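4.2 Household response to price signals on the Usten link

Trial operation of the cable between Usten and Prudevstead began in April, at a fifth of its planned capacity.

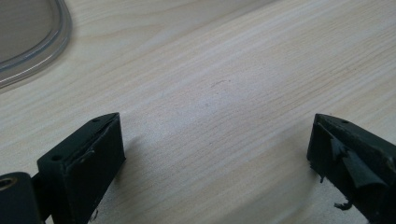
Figure 4. Pale wooden tabletop, with part of a clear plastic object at one corner.

During this period the two price areas were coupled for the first time, and the hourly price in Prudevstead followed the wind forecast more closely than before. We asked whether homes on a variable tariff moved any of their use into the cheaper hours.

The sample was made up of 200 households supplied by Podico. Of these, 100 received the next day's prices by text message each afternoon, and the other 100 received only their usual bill. Meter readings were taken every hour. We left out 41 homes with electric heating from the main comparison, as their load depends mostly on outdoor temperature, and treat them separately in Section 4.3.

Homes that received messages used less power in the early evening and more after 22:00. The shift was largest on Saturday, when washing and dishwashing could be put off most easily. On windless days prices varied little and the two groups could not be told apart.

The Peng substation was out of service for more than 20 hours in the second week. Readings from that time are missing for homes on the eastern feeder and have not been filled in. Leaving out the whole week made the evening shift slightly smaller but did not change its direction.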